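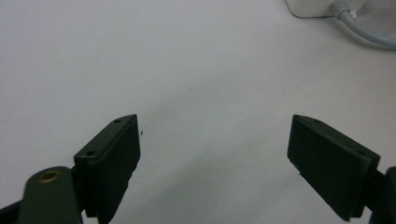
Une étudiante demandait l'an dernier pourquoi on ne programmait pas tout simplement la trajectoire, puisqu'on sait très bien où se trouve la prise. La question revient chaque année et mérite mieux que le soupir qu'elle a reçu. On sait où se trouve la prise, en effet. On sait beaucoup moins bien ce que fait un câble quand on le tire par un bout, et le câble, lui, n'a pas lu le cahier des charges.

D'où la démonstration : un humain exécute la tâche, on enregistre, le modèle apprend à associer ce qu'il voit à ce qu'il faut faire. Deux familles à retenir pour ce cours.

a) La téléopération. L'opérateur pilote le bras à distance. Les données correspondent exactement au robot visé, défauts compris. Prévoir de la patience : brancher une fiche par bras interposé rend humble assez vite.

b) La pince tenue à la main. On se passe du bras et on ne garde que les doigts et la caméra. Le geste est plus naturel, parfois trop. Un poignet humain se permet des orientations que le bras de Jaline refusera poliment, en s'arrêtant.

Le jeu de données utilisé en TD, Oyelaran, compte 438 démonstrations, dont 127 écartées à la relecture. Motif le plus fréquent : l'opérateur hésite, repart en arrière, recommence. Le modèle apprend aussi les hésitations, et avec un zèle remarquable. 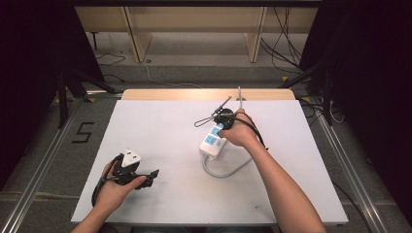 Notes de cours rédigées par l'équipe pédagogique Vondham, site de Drarkville
Version du 27/08/2025

2. La remise en place

Entre deux démonstrations, il faut ranger les objets et les disposer autrement. C'est un travail manuel, peu glorieux, absent de la plupart des articles. Une multiprise toujours posée au même endroit donne un modèle excellent à cet endroit-là.

Consignes pour le TD de septembre :
- varier la position et l'orientation de la multiprise ;
- changer le tracé du câble à chaque essai ;
- ouvrir la pince complètement avant de lancer l'enregistrement ;
- sortir les mains du champ avant le départ ;
- noter les échecs, y compris les vôtres.

Lire le chapitre sur la dérive des trajectoires avant la séance. Le compte rendu tient en deux pages, figures comprises.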